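Caris – Snack Sorting on a Tabletop

Data card and README, edited 18th March

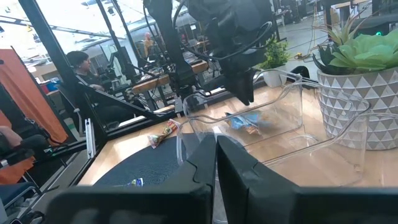

Table with placemat, clear bins and the big planter, partway through a snack round.

What Caris is

Caris is a set of recordings about one very small household job: getting snacks off a placemat and into clear bins. Crisps, sweets, biscuits, the crinkly little packets that gather in every cupboard – all of it gets sorted on an ordinary wooden table with plants at the side. We love this job! It looks like nothing at all until you try to write down how it should go, and then you find yourself arguing over lunch about whether a flattened empty wrapper still counts as a snack (we settled on yes, see "Labels").

The set holds 36 rounds. Each round starts with the table laid out by one person from a layout card and ends when the person running it says the table is sorted, or gives up. Rounds that were given up are kept and marked.

The name was Noémie Desjardins's idea and has stuck to everything, including the box we keep the packets in.

The table

All rounds were set up in the front room at Lavirmont, on the same light wood table. It sits where the daylight falls across it, so the left corner and the back can be very bright in some rounds and quite dull in others. We didn't draw the curtains or even things out with lamps. If you are working on anything to do with see-through objects, the bright rounds are the ones to look at first, with thin white reflections running along the bin walls and the wood grain showing straight through the empty ones.

The placemat is round, dark blue-grey and has a woven look. It is the "unsorted" area in every round. Anything on the mat still needs a home, anything off the mat and outside a bin is "strayed", and anything in a bin is done, whichever bin it went into. A packet lying over the edge of the mat counts as on the mat.

The bins are clear plastic with rounded rims that dip. They get shuffled between rounds, and they often overlap each other from low viewpoints, which makes it surprisingly hard to say which rim belongs to which bin. Themis Kontogiannis spent a whole afternoon on rims alone and would like it known that the rim notes are good.

The plants

The plants were on the table before we were, and they stayed. The large round planter with its rows of raised triangles, gray-brown and white (spelled "gray" in the label files, sorry, it was typed that way at the start and too many scripts expect it), holds a big pale green artificial succulent, along with a darker pointed one and a spiky one with reddish-brown in its leaves. There is also a small bushy plant in a white pot towards the back.

They are labelled as "planter_large" and "pot_small" and are never moved on purpose. If a round nudged one of them, the round notes say so. Leaves are not labelled separately. Despina Kokkinos did start on it, got as far as the rosette, and very sensibly stopped.

The snacks

There are 24 packets and wrappers in the pool, some full, some empty. They were picked for variety in size, colour and crinkle, and nothing was bought specially. A few that behave in interesting ways:

Small foil-type packets keep whatever shape they were last squashed into, so the same packet can look quite different from one round to the next.
Big crisp bags spring open slowly after being let go, and may still be shifting when the round is marked as finished.
Sweet wrappers are light enough to slide when somebody opens the door. Strayed wrappers with no obvious cause are usually this.

Nothing is sorted by brand, and we ask you not to use Caris for reading brands. Too much of the print is folded away for that to be fair.

Labels

Each round has a plain text file with one line per item. The fields are item, start place, end place, fill (full, empty, unknown) and notes. Places are one of mat, bin_near, bin_rear, bin_side, strayed or other. The bin names go by position at the start of the round and don't follow a bin if it is pushed along.

Fill was written down while laying the table, when someone had the packet in hand. Please don't try to correct it by eye – crumpled full bags and puffed-up empty ones fooled all of us.

Eftychia Pappas checked the labels for every round a second time. Where she disagreed with the first pass, both answers are kept, separated by a slash.

Known problems

Layout card 7 was used twice by mistake. Both rounds are in, with the same start places but different daylight.

In rounds from December the bins had been washed and put back with the odd smear. We rather like these.

Item 20 was eaten. Its line reads "other" from then on.

Splits

None are supplied. If you make your own, keep both rounds from layout card 7 on the same side.

Using and sharing

Caris is free to use for study, teaching and tinkering. Please pass this file along with the recordings, and if you relabel anything we would be delighted to see it, particularly rims.

Questions about layouts and the packet pool go to Melina Papadakis, and questions about rims go to Themis. The blank layout cards are in the folder called "cards", and there are spares if you want to draw up a table of your own.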